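House rules, and why I have come round to them

4/28/20

I have been meaning to write about rules for a good while now, and what finally pushed me into it was a cup of tea going cold next to me while I rewrote rule three on our list for what must be the hundredth time. If you have followed this blog since the Treltameo days you'll know I was never much of a one for paperwork. I liked the doing, I liked the tinkering, and I thought standards were something other people wrote in big buildings. Well! I have changed my mind, a bit at a time, and I'd like to tell you how.

When we began Plikira, up on the top floor in Dranddale, the whole idea was simple enough. A person holds a pair of grippers and does an ordinary job with them, we record it, and later on a robot arm gets to learn from the recordings. We wanted 1,000 good ones of desk jobs (moving a mouse, coiling a lead, shifting a keyboard along a bit) and I thought we'd have the lot by July with time to spare.

Our first batch was 44 recordings and I was terribly proud of them, right up until I sat down and watched them one after another. In a good many the operator had started with the grippers already closed. In others the hands came into view halfway through, or the thing on the table had been put down any old how, so that you couldn't tell which way round it was meant to be. Every one of us had been careful, you see, but we had each been careful in our own way.

So we wrote some rules. The first version ran to more than 50, and it was a dreadful thing, pages of it, and people simply stopped reading. I borrowed a trick from my time at Zupan, where the safety sheet had to fit on one side of paper, and cut it down to 7. They are very plain. Clear the board before you set out the next job. Lay the object square to you. Leave its cable on the board, where it can be seen. Start with both grippers open and in view. Keep your own cables out to the sides. Stop if anything snags, and don't tug. Write down what went wrong before you have another go.

The cable one caused the most argument, I must say. Half of us wanted leads tucked away out of sight because it looks so much neater, and I was in that half to begin with. But desks in real homes have leads all over them, and a robot that has only ever met tidy keyboards is going to get a nasty surprise at my house. 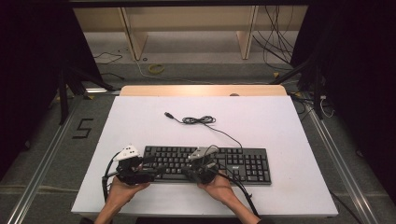
Both grippers over the keyboard, with its USB lead left on the board.

I have also grown very fond of the last rule, the writing down. It is a nuisance at the time and I still grumble about it, but our little notebook has taught me more than the recordings have, I think. Somebody wrote "thumb tired, gripped too low" three days running, and that is how we came to add a proper rest between sets, something I ought to have thought of at the very start.

I know there are official standards for working around robots, and I'm not pretending our one sheet of paper stands in for any of them. We keep those in the folder by the door and we go by them. Ours is only the everyday layer that sits on top, the sort of thing you'd tell a new person over a biscuit on their first morning.

If you do anything similar and have a list of your own, do please leave it in the comments, especially if you've found a better way of wording rule three. I'm still not happy with it.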